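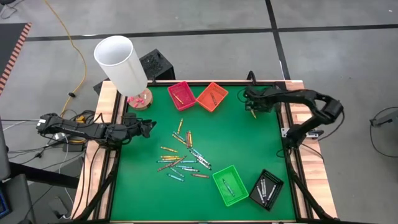
Eldana Tesfamariam sorts crayons for a good part of her working week. She runs the drawing room at Elent, a children's art space on the second floor of a former shoe store in Gresten, and she has been doing it for 15 years. When I asked what the job was, she said "putting things back," and then talked for most of an afternoon about how.

We met in November, a little after one o'clock, before the after-school group came in. She had coffee in a jar and kept the lid on between sips. There is a rule about drinks near paper and she follows it.

I asked her to start with the baskets, as they are what most visitors ask about.

"They're plastic, they have holes in the sides, and they're cheap," she said. "The holes are the main thing. Crayon crumbs fall through and you can see what's inside from across the room. I had solid tubs when I started. A solid tub fills up with wrappers and dust and you don't find out until you put your hand in it."

The baskets come in several colors, and I had assumed that the reds went in the red one and so on. She said she tried that for her first two years and gave it up.

"It sounds like it should work. But then what do you do with brown? You end up buying a basket for every crayon. And the kids argue. A child will hold up a blue-gray crayon and say it's blue, and the next one says it's gray, and they're both right, and now I have a line of people waiting. So the color of the basket doesn't mean anything. Black basket, green basket, it's only a basket. I tell them at the start of the day what goes where, and it can change."

What it usually comes down to, she said, is families. Blues and grays can live together. Reds, oranges and yellows can live together too, though she prefers to keep yellow apart.

"Yellow picks up everything. You put a yellow in with a dark crayon and by the end of the week it draws green, or this muddy color. You can wipe it on scrap paper and it comes back, mostly. But a five-year-old who wants to draw a sun doesn't want to wipe it first."

She also keeps the number in each basket low. A basket may have one crayon in it, or four. Parents sometimes take this for a shortage, and a few have brought in supplies to help.

"I say thank you and I put them in the closet," she said. "If you give a child 53 crayons, they spend the time choosing. I've watched it. They take one out, put it back, take out another one. If you give them one dark crayon and one yellow, they draw. Then they come and ask for another color, and they know which one they want by then."

The closet is at the end of the hall. She showed it to me later. It holds shelves of paper by size, a bag of old shirts, and the boxes of donated crayons with the month written on the side in marker. She uses the oldest first. Crayons do not spoil, she said, but the old ones get a pale bloom on them and children think it is mold.

The green tabletop is the part of the room she is proudest of. The table is square, with a raised edge of light wood around it, and she had it made that way on purpose.

"Crayons roll," she said. "That's the whole reason for the edge. Before that we had a regular table and we spent all day on the floor. You step on one and it goes into the floor and it stays there. With the edge it rolls to the side and stops."

The green was a second choice. She had asked for white and the person building it had green left over from another job. She said she would now pick green again. Pale crayons show up on it, and so do the dark ones, and the only color that gives her trouble is a bright green crayon, which can sit in plain sight for an hour.

The black edging on the frame came later, after the corners had started to get dented. She put the order in herself and paid for it out of the paper budget, and she said she heard about that for a while.

I asked about pieces that are too short to use.

"Too short for who?" she said. "A small hand can use a piece the size of a bean. Some of them like it better. They hold it with three fingers and there's no end sticking out to chew on. I don't throw anything away until it's smaller than a fingernail, and then I don't throw it away then either."

Small pieces get gathered by color into heaps, on anything flat that is close by. When there is enough of one color she melts them down in a muffin pan at home and brings back thick disks. She does this on a cool evening with the windows open. Pink is the most popular by a long way. She does not mix colors in the pan anymore. The swirled ones looked good, but the children fought over which part of the disk drew which color.

The disks are used for what the children call the Sistine. It is a roll of paper taped to the underside of a long bench, and they lie on their backs and draw on it. A teacher who worked there before her came up with it, and the name stuck. A full sheet takes the group a few weeks. When it comes down they cut it up so that each child gets a piece to take home.

"They never want the piece they drew," she said. "They want somebody else's."

I asked her to go through the cleanup for me, in order, the way she does it at the end of a session. She has been asked for this before, by other teachers, and she had it ready.

"Paper first. You get all the paper off the table, finished or not, because crayons hide under it. Then you pick up the long crayons, one at a time, and each one goes straight into its basket. Don't make a pile in the middle. If you make a pile, you've sorted nothing, you've only moved it. Then the short pieces. Then you look along the edge, all four sides, and that's where you find the last few. Then you wipe."

How long does that take?

"By myself, 15 minutes. With the kids, longer, but I'd still have them do it. They're good at it. They're better than the grownups. A grownup picks up a handful and drops the handful in a basket. A child picks up one, looks at it, and decides."

She likes crayons to lie in the same direction when there are several in one basket. I said that seemed like more than was needed for a room full of young children. She thought about it.

"I don't ask them to do that. I do it, or I don't, depending on the day. But when they're lined up, it's easier to get one out. When they're crossed over each other you pull on one and three come with it. So it saves something. It also looks nice and I like it when it looks nice. I'm the one who's in here all day."

What about the baskets themselves - do they have a fixed place?

"No. They slide around. Kids pull them close. I used to have tape marks on the table for where each one went, and I was always pushing them back onto the tape. One day I peeled the tape off. If a basket is a little crooked, it's crooked. As long as it's inside the edge, I leave it."

She orders the baskets from Tamiru, a household goods store four blocks away. She used to buy whatever was on the shelf. Now they hold a few back for her when a shipment comes in. She gets them one or two at a time, so the sizes do not match, and neither do the reds. One is closer to pink and another is closer to orange. When she needs to tell a child which one she means, she points.

There were 37 children signed up at Elent this fall, in three groups. The youngest group is the one she plans the room around. If they can reach it and put it back, she said, everyone else can too. That is why there are no lids on anything, and why the paper is kept on the low shelf even though it gets walked on.

I asked whether she draws herself. She said she used to, in ink, and that she has a drawer of it at home. These days she draws with the children if they ask her to, and they mostly ask for horses. She does not think her horses are good. One girl told her the legs were on wrong, and she checked a photograph that night and the girl was right about the back ones.

Near the end I asked what she would change about the room if she had the money. She said a sink. The nearest one is down the hall, and she carries a bucket back and forth. After that, a second table like the first, with the same raised edge, maybe a bit lower. She would take it in any color that was left over.

It was getting close to three by then and there were feet on the stairs. She put the lid back on her coffee, set it on the windowsill, and went to the door to tell them which basket was for blue.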